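Canier Hand-Held Gripper
Teach a robot to tidy without bringing the robot

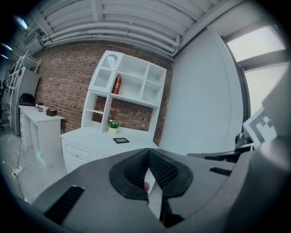
Most grasping data is collected by driving a robot arm from across the room, a method that combines the speed of continental drift with the charm of parallel parking. The Canier goes in your hand. You pick things up, you put them down, and the camera records the job from the gripper's point of view. Later, a policy trained on those recordings runs on an arm that has never been to your house.

What the method is
Each demonstration is one short task done by a person holding the gripper. A fiducial marker on the device gives the software a fixed pattern to look for, and the black textured pads stay the same from one operator to the next. People do not, so we ask for at least two operators per room.

What we found
Gwendolyn Begay ran the Trorow study in June with one question: is it better to record many demonstrations in one room, or a few in many? She gave both groups the same budget of 126 demonstrations. The first group spent all of them in a single room. The second spread them over 9 rooms, furniture and clutter left as found.

Both policies were then tried 30 times in a room neither had seen. The single-room policy finished 9 tasks. The many-room policy finished 21, and several of its failures were at least near the right shelf. In its own room the single-room policy was excellent — a homebody, in other words.

Sunita Ridgeway repeated the test with the Tillman arm and got the same ordering with a smaller gap. We print that here because she would notice if we didn't.

Known limits
Clear plastic is still a misery. Drawers work if they have handles. Operators who hurry produce policies that hurry, and a hurrying arm is no friend to a potted plant.

In the box
Hand-held gripper with pads fitted
Spare pad set
Marker cards, 2
Greltmont recording software, one lab license
Printed guide to calibration, shorter than the last one

Replacement pads are sold in pairs. Study recordings are available to license holders on request.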